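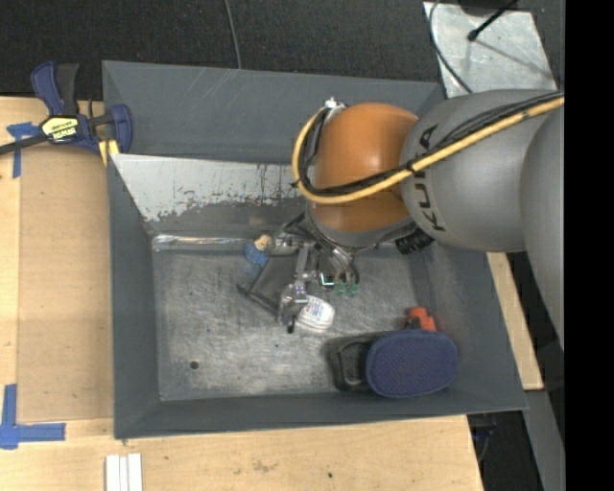
The Mixed Bin, Under Contract
A review of the Plodum picking service, by Maxine Sheehan

Warehouse operators have been offered robotic picking for many years, usually as a purchase. The buyer acquires an arm, a gripper, a set of cameras and a licence, and then employs an integrator to make the parts work together. The Plodum service, supplied by Skakent, is sold on different terms. The customer pays a monthly charge for a working station, and Skakent retains ownership of everything in it, from the arm to the bin.

The service is intended for one task: taking single items out of a bin in which unlike goods lie together. This is the part of order fulfilment that has resisted automation longest. A bin of identical cartons presents the same problem again and again. A bin holding a rounded white package, a dark oval with a mesh-like surface and a black moulded piece with a raised outline presents a new problem at each pick, and each removal may alter the position of what remains.

This magazine was given access to the Skakent demonstration hall and to the premises of one customer, Prokau, a distributor of household and leisure goods. What follows is based on both visits, on the service agreement in the form offered to new customers, and on interviews with staff at each firm.

What is supplied

The standard station comprises an industrial arm, a gripper, an overhead camera, a control cabinet and a bin. Skakent does not manufacture arms. It fits its own gripper and software to established makes, and the customer may ask for the make already in use on the site. The demonstration arm bears the KUKA name on one of its grey links, next to an orange joint. Cameron Bolger, who leads installation for Skakent, explained that customers with trained maintenance staff generally prefer to keep to a make those staff know.

The gripper is the principal item of interest. It carries thin metal linkages, with hoses running down from the wrist, and its fingertip assembly is narrow enough to be lowered between items lying close together. Skakent offers two sets of fingertips under the basic charge. The first is for firm goods with defined edges, and the second is for bagged and soft goods. Changing from one to the other is done by hand with a single tool, and the manual sets out the procedure clearly.

Cabling is carried on the outside of the arm. Customers accustomed to fully enclosed cable runs may find this untidy, but it has a practical merit. A damaged cable can be found by eye and replaced by the customer's own staff without removing any covers, and the agreement expressly permits them to do so. Replacement cables are held on site from the first day.

The bin

Prospective customers tend to ask about the arm and the software. They would be well advised to ask about the bin. Its walls slope, which helps items to settle towards the floor, where the gripper can reach them, and leaves room for the wrist when the arm works close to a side. The slope also takes up room on the bench. A station occupies noticeably more space than the usable floor of its bin would suggest, and measurements should be taken at the rim.

Metal bins wear. The floor of the demonstration bin is scuffed and finely scratched, and the pale coating on its inner panel has chipped and peeled to leave bare grey beneath. Prospective customers are right to ask what effect such wear has on recognition. Su-chen Chiu, the engineer responsible for the vision software, gave a direct answer. Scratches have little effect. Bright reflections are more troublesome, and so is any ragged boundary between light and dark, as the software may at first propose it as the edge of an object. The station is therefore shown its own empty bin at the start of each working day, and stores that view for comparison.

The procedure is short, but it must be carried out. At Prokau it was left out on several mornings during the opening weeks, and on those mornings the arm made a number of attempts on parts of the bin itself. No damage was caused. The daily view has since been added to the opening checklist.

The agreement provides for one replacement bin in each year of the contract. For abrasive goods this may not be sufficient, and additional bins are charged at list price. We would prefer to see the allowance tied to use.

Performance

Skakent invites visiting customers to bring their own goods, and we accepted the invitation. Our trial consisted of 800 picks, drawn from a mixture of packaged and unpackaged items selected by this magazine and not disclosed beforehand. Items were returned to the bin in no particular order.

Of the 800 picks, 27 failed at the first attempt. In the great majority of these cases the station recognised the failure, withdrew, and succeeded on a second approach. In eight cases it asked for assistance, which takes the form of a picture sent to a remote operator, who marks a suitable point of contact. The arm then proceeds. Remote assistance is included in the monthly charge up to a limit stated in the contract.

The failures were not spread evenly. Small items lying against the foot of a wall accounted for many of them, particularly where one side of the item was hidden. Dark goods lying together were a second source of difficulty. Brightly coloured goods with a blocky shape gave very little trouble, even when they were partly behind something else.

Speed was satisfactory but unremarkable. A practised human picker working from the same bin would be faster over a short period. Skakent does not claim otherwise, and its sales literature is commendably restrained on the point. The case for the service rests on steady working through long shifts and at hours that are difficult to staff.

Handling was gentle. We found no crushed packaging at the end of the trial, although one paper label had been torn. Customers selling goods in presentation boxes should nevertheless ask for a trial with those boxes, and should examine the corners afterwards.

Installation

Bolger's team allows eight working days for the installation of a first station, and two for each further station on the same site. Prokau confirmed that its own installation was completed within that period. The work requires a level bench, a suitable power supply, compressed air and a network connection. The bin must be held firmly, and clamps are an accepted means of doing so. A bin that shifts, even slightly, no longer agrees with the stored view, and accuracy suffers accordingly.

Positions on the bench may be marked with tape so that trays and panels are put back in the same place after cleaning. It is an inexpensive measure, and the manual recommends it. The manual is less helpful on the subject of lighting. It calls for "even light" without saying how this should be measured, and Prokau had to move a lamp several times before results were steady. A short page of guidance would have saved a good deal of effort.

Guarding is the responsibility of the customer. Skakent will advise, and can recommend suppliers, but does not include fencing or light barriers in the service. The cost is considerable and should be entered in any comparison with rival offers.

The customer's experience

Lama Awwad, operations manager at Prokau, took the service after considering an outright purchase from Yeoh, a larger supplier with a longer record. The Yeoh proposal offered a faster arm and a wider choice of grippers. It also required a commitment to goods of a stated size range, and the Prokau catalogue changes every season.

"We could not say in advance what we would be selling," Awwad told us. "We needed an arrangement under which new goods were the supplier's concern as much as ours."

Under the Plodum agreement, goods that repeatedly cause difficulty may be sent to Skakent, which undertakes to adjust the software and to report on the result. Prokau has used this provision for netted and mesh-covered articles and is content with the outcome. It is less content with the time taken. No period for completion is stated in the agreement, and Awwad has asked for one to be added on renewal.

Staff at Prokau were consulted before the station arrived. Tươi Tiêu, a shift supervisor, was among those trained to run it. She described the training as thorough on daily operation and thin on faults. The messages displayed when the arm stops are brief, and several refer the user to a section of the manual that deals with a different matter. Skakent has acknowledged the error and states that a corrected manual will be issued in April.

Terms

The minimum term is two years. The monthly charge covers the station, routine servicing, software changes, remote assistance within the stated limit, and both sets of fingertips. It excludes guarding, extra bins and any relocation of the station. Early termination is permitted on payment of a proportion of the remaining charges.

Terms described in this article are those in force on 05/01/2022. Customers should pay particular attention to the clause on recorded pictures. Skakent may keep pictures of the bin and its contents for the improvement of its software unless the customer objects in writing. Firms handling unreleased goods will wish to object, and the service is not reduced in any way if they do.

Assessment

The Plodum service is a sound offer for distributors with a varied and changing range, moderate volumes and limited engineering staff. Firms with a narrow range and high volumes are likely to obtain better value from a purchase, and those whose goods are chiefly small and dark should insist on a trial before signing.

We would ask Skakent to state a period for the adjustment of difficult goods, to revise its guidance on lighting, and to relate the supply of bins to the work they do. Trials may be arranged through the firm's demonstration hall. Visitors are asked to bring their own goods, with packaging in the condition in which it reaches the warehouse.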